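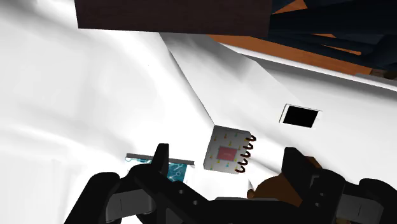
Chapter 9
Laminated Doughs

A laminated dough consists of alternating layers of dough and fat, built up by repeated rolling and folding. Croissants, Danish pastries and puff pastry all belong to this group. Flour choice is covered in Chapter 4.

Each letter fold triples the number of fat layers. Three such folds give 27; four give 81. Beyond this point the layers of a yeasted dough tend to merge – the crumb becomes bready and the flavour of the butter is less distinct.

Section 9.1 deals with the plasticity of butter during rolling.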